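Ticket 733 - Arm drops out partway through vial sorting
Project: Nelico bench arm, shared workshop at Brundencombe
Opened by: Dale Vachon
Opened: Apr 16, 2022
Status: Closed 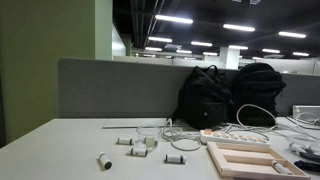

Lebrun: Does it drop out with the gripper empty, or only when it has a vial in it? I'd want to know that before touching any settings. Also please say which firmware you're on.

Dale Vachon: Both, but far more often with a vial. Firmware is the current one from the Nelico page, flashed last week. Full details below, I should have put them in the first post.

What it is supposed to do: pick up the small white vials with black caps from the desk, one at a time, and put each one either in the glass beaker or in a compartment of the wooden tray. The vials start out lying on their sides at whatever angle they land.

What it does: runs fine for a while, then the wrist joint goes limp and the controller prints "bus timeout, joint 5". The other joints hold. If I restart the script without cycling power, joint 5 does not come back. If I cycle power it comes back every time.

How often: I ran 50 picks last night and got 29 complete ones. All the rest ended in the timeout. It doesn't seem to care which vial it is going for, but it is worse on placements into the beaker than into the tray. The beaker needs the wrist turned nearly all the way over so the vial goes in upright.

Already tried:
- Different USB cable to the controller
- Lower speed on all joints (no change)
- Lower grip force (dropped two vials, timeouts the same)
- Swapped the joint 5 servo with the spare from the Fistham kit. Same error.

Lebrun: If the spare does the same thing, leave the servos alone. Two things come to mind, voltage sag or the cable between joints 4 and 5. Is the arm supply plugged into the same power strip as everything else? And can you log the bus voltage while it runs? There's a flag for it in the config, log_bus = 1.

Dale Vachon: Same strip, yes. Turned the logging on and did another run. Voltage is at 12.1 idle and goes down to 11.7 when the shoulder lifts. No dip at the moment of the timeout. I also moved the arm supply to a wall outlet by itself and got the timeout on the fourth pick, so I'm calling the strip fine.

Lebrun: Agreed, 11.7 is nothing. That leaves the cable. With power on and torque off, turn the wrist by hand slowly from one end to the other and watch the joint 5 readout. Do it with the elbow folded and again with it stretched out.

Dale Vachon: Folded, the readout is steady the whole way. Stretched out, it freezes once the wrist is past a certain point, and stays frozen. The number it stops on was 206 three times out of three, in whatever units the monitor uses.

So the cable is getting pulled. I routed it through the clip on the forearm when I rebuilt the elbow, and it looks like I left no slack past the clip.

Lebrun: That would do it. The plugs on those servos don't latch, they only push in. A small tug is enough to lift one pin. What I can't explain is why it doesn't recover when the wrist turns back.

Dale Vachon: I think I can. After the bus loses joint 5 the controller marks it as missing and doesn't look for it again until power-up. It's in the Nelico notes, under startup, where I wasn't looking.

Took the clip off, pulled about two inches of cable back toward the wrist, and put the clip back on looser. The plug at joint 5 had one bent contact. I straightened it with a pin, then changed my mind and fitted a new lead from the Fistham bag. Hand test with the elbow stretched out now reads all the way around, both directions.

Ran 50 picks again at the original speed and grip force. No timeouts. Three misses, all on vials lying with the cap end toward the arm, where the fingers close on the cap and slide off. That's a grasp angle problem and I'll open a separate ticket for it.

Lebrun: Good. Put a note on the forearm about the slack so the next person who opens the elbow sees it.

Dale Vachon: Done, tape and marker. The bent lead is in the scrap box, cut in half. Config is back to log_bus = 0. Closing.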